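## 4.2 垃圾袋整理任务的示教采集

柔性薄膜类物体在抓取后形状变化大，难以用刚体位姿描述，因此本节的任务全部由操作员遥操作示教，未使用脚本轨迹。任务取自办公室日常清洁，分为取物、提袋、收口三个阶段。各阶段单独标注起止时刻，操作员可在阶段之间暂停。图3给出其中三个时刻的机载视角，(a)为头部相机拍到的右臂伸入套袋垃圾桶的时刻，(b)为腕部视角下夹持蓝色薄膜的时刻，(c)为双手在地毯上方捏住袋口的时刻。 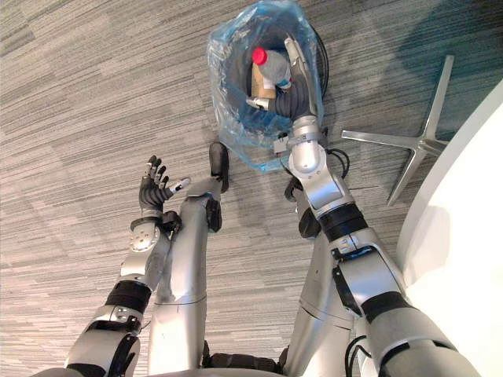 Allia 研究所 · 遥操作与示教学习组

取物阶段的主要困难在于桶内视野。头部相机位置较高，末端一旦进入桶口，桶沿和前臂就会挡住部分内容物，操作员只能依靠腕部画面判断接触位置。桶内物品种类不作限制，瓶子、纸板和线缆都可能同时出现，其中线缆最容易与内衬缠在一起。我们要求操作员在接触内衬之前先减速，接触后再闭合手指。若内衬被带出桶沿，该条示教仍予保留，但标为“含纠正动作”。

本组共采集示教600条，其中205条含至少一次纠正动作。早期版本的采集规范会删除这类数据，7月修订后改为保留。由 Waraporn Tanasarn 负责的标注流程对纠正动作另设区间，训练时可以选择整段使用，也可以只使用纠正之后的部分。两种用法的比较见4.4节。

提袋阶段以腕部相机为主要观测。薄膜被拉紧后会出现细密的平行褶皱和强反光，单帧图像中很难区分一层与多层。
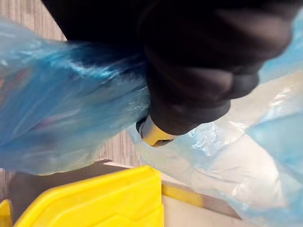 为此，策略网络的输入除当前图像外，还包括前若干步的末端速度和手指开合量。消融实验显示，去掉开合量之后，策略常在尚未夹住薄膜时就开始上提；去掉末端速度的影响较小，主要表现为上提过程中停顿增多。

所有示教按固定长度切分后得到2,958个片段，其中1,333个来自收口阶段。收口片段偏多的原因是操作员在此阶段动作较慢，同一动作往往要尝试多次才能让两只手捏在相近的位置。我们没有对各阶段做重采样，只在损失函数中按阶段加权。

收口阶段需要双臂配合。一侧手先捏住袋口，另一侧手从旁接近，两手指尖距离很小，操作员的手部追踪误差在这里影响最明显。采集软件 Doltlow 提供了缩放模式，可将操作员的手部位移按比例减小后再映射到机器人末端。多数操作员在两手靠近时开启该模式，分开后关闭。缩放比例随每一帧一同记录，但不作为策略输入。

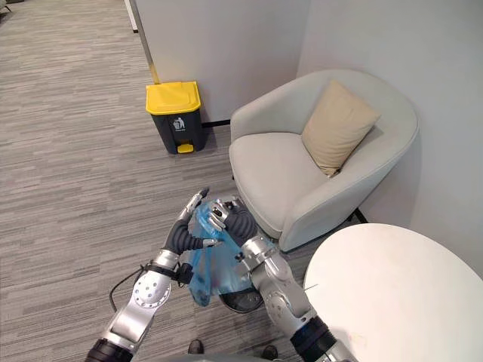

Cartwright 在审阅本节初稿时提出，缩放模式会改变示教的速度分布，策略学到的慢动作有一部分来自界面设置，与任务本身的难度无关，建议补充一组关闭缩放的对照数据。

我们按此意见让同一批操作员在关闭缩放的条件下重做收口阶段。关闭缩放后单条示教用时缩短，两手发生碰撞的情况增多，由此训练出的策略也更容易在接近时推开已捏住的袋口。基于这一结果，后文实验均使用开启缩放的数据，并在预处理中按记录的比例对时间轴作归一化。归一化只作用于两手靠近的区间，其余部分保持原始采样间隔。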